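Teaching the arm to open a round door by hand

Filed under: Prultell guides, remote control

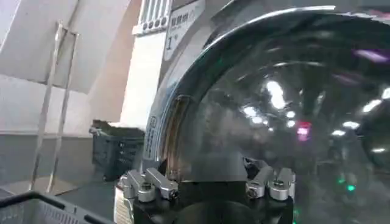 Most people arrive at round doors after a week of drawers, feeling confident. A drawer moves in a straight line. A hinged door swings on an arc, and the arm will happily pull straight until something complains, usually you.

Before you start, put the Arkar controller in slow mode and check that the stop button is within reach of the hand you don't steer with. Set the recorder to save each try as its own file.

1. Bring the gripper in low, beside the rim. Go by the rim itself and ignore whatever is going on in the shine. Polished metal makes the depth reading talk rubbish.

2. Stop just short of contact and wait a second. The pause gives the model a clear start point, and gives you time to regret your angle.

3. Close gently. If the fingers slide, open, back off and come in again. Keep the recording; recoveries are worth having.

4. Pull and turn the wrist together, a little of each. Those who pull first and turn later get a lovely recording of a jammed arm.

5. Let go once the door is well open, then back out the way you came.

Our February set had 161 tries, of which 24 were binned, 7 for operators chatting with the recorder on. You don't need 3000. Vary the starting position instead, and swap drivers before lunch, when everyone's pulling gets snatchy.

Next: closing the door again, where the Farimo settings need changing.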